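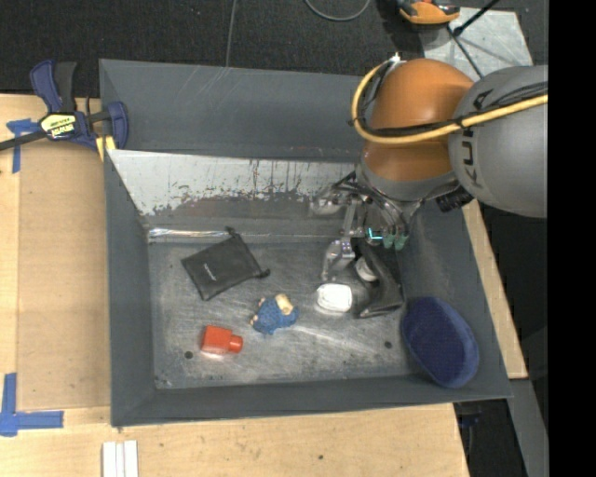 Gripper over the right side of the bin

tratmont_tess
Dec 28, 2019
OK, need opinions before I blow my Christmas money. My back bedroom is freezing and I'm stuck between the Ornelora oil-filled radiator and the little Indulance fan heater. The Ornelora is 121 bucks, the other one is a lot less. Room is small, one window, old carpet. I'd mostly run it evenings while I sew.

woolsox
Oil-filled, no contest. I've had mine 3 winters and it just sits there being warm. No noise either, so you can hear the TV!

gridlock88
Disagree. A radiator takes forever to get going. If you're only in there a couple hours at night, the fan one heats you up right away and you save the difference. Mine runs at 900 watts on low and I rarely bump it up.

woolsox
And it sounds like a hair dryer the whole time. No thanks.

tratmont_tess
Hmm, noise would bug me (I listen to audiobooks). Could I put the radiator on a timer?

pennyjar
Check that the timer is rated for a heater, lots of the cheap ones aren't. And plug the heater into the wall, no power strips. Have you done the window yet? I put film on mine in September and it made a bigger difference than any heater I bought.

gridlock88
Film is a good call. Still say fan heater.

tratmont_tess
No film yet. I'll grab a kit at Younis tomorrow and see how the room feels before I order anything.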